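Seasoning a soup after it's already too salty?

Posted by Batell

Hi all! I made my grandmother's white bean soup last night (a big pot, enough for 12, because my sister's whole family was coming over) and I got distracted and salted it twice. Everyone was very sweet about it and ate their bread, but I still have most of the pot in the fridge and I can't bear to throw it out. Is there any way to bring it back? I've heard the potato trick works, but my mother always swore it didn't.

Nektarios Antoniadis

Oh, I feel for you, I did this with lentils in October and sulked all evening. Your mother has a point - the potato soaks up salty broth, but what stays behind is just as salty as before. What you want is more of everything else. Cook another batch of beans with no salt at all, soften an onion and a couple of carrots in oil, and stir it all together with plain water until it tastes right to you. Then let it sit for a bit and taste again before you serve it. A squeeze of lemon at the end does wonders too. You'll have a mountain of soup, but it freezes beautifully for up to 5 months.

Vasilakis

just add cream. works for me every time
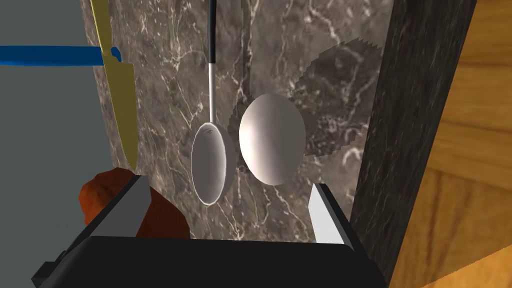 Should the lemon go in before I freeze the soup or after?

After, when you've reheated it and taken it off the stove. The flavor stays much brighter that way, and you can let people squeeze in as much as they like at the table.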